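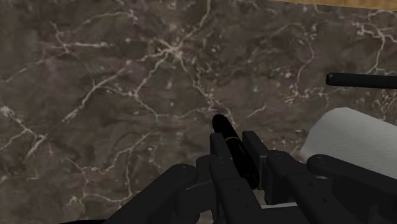
Stivix Worktops: Frequently Asked Questions

How long does a stone worktop take from order to fitting?
Nine working days from the date of templating. Orders from the Saltow yard are cut on site. Orders placed through Pilley are sent to Saltow for cutting and follow the same timetable.

What must be ready before templating?
All base units must be fixed and level. The sink and hob, or their data sheets, must be on site. Existing worktops must be removed. If the units are moved after templating, a second visit is charged.

What is the deepest worktop you can supply?
Standard depth is 600 mm. Island tops and breakfast bars can be cut to 700 mm without a change of price band. Greater depths are quoted separately.

Does marble need sealing?
Yes. We apply one coat of Sandu sealer before delivery. Reseal every 6 months near the sink and once a year elsewhere. To test, leave a spoonful of water on the surface for ten minutes. A dark patch after wiping means the seal has worn.

Will lemon juice or vinegar leave a mark?
Acids etch marble whether or not it is sealed. The seal slows staining only. Wipe spills at once with a damp cloth. Etching on a honed finish can usually be rubbed down; on a polished finish it needs a workshop visit.

Can I put hot pans on it?
Use a trivet. Sudden heat can open a crack along a vein.

Are joints visible?
Yes. Joints are filled with tinted resin and are 2 mm wide. Veins are not matched across a joint unless this is stated on the order.

Is there a delivery charge?
Delivery is free within the Saltow and Pilley areas. Elsewhere the charge is £228 per load, including two fitters to carry the stone in.

When is the yard open?
Monday to Friday, 8 am to 4.30 pm. Slab viewing is on Tuesday only, by appointment. The yard does not cut in August.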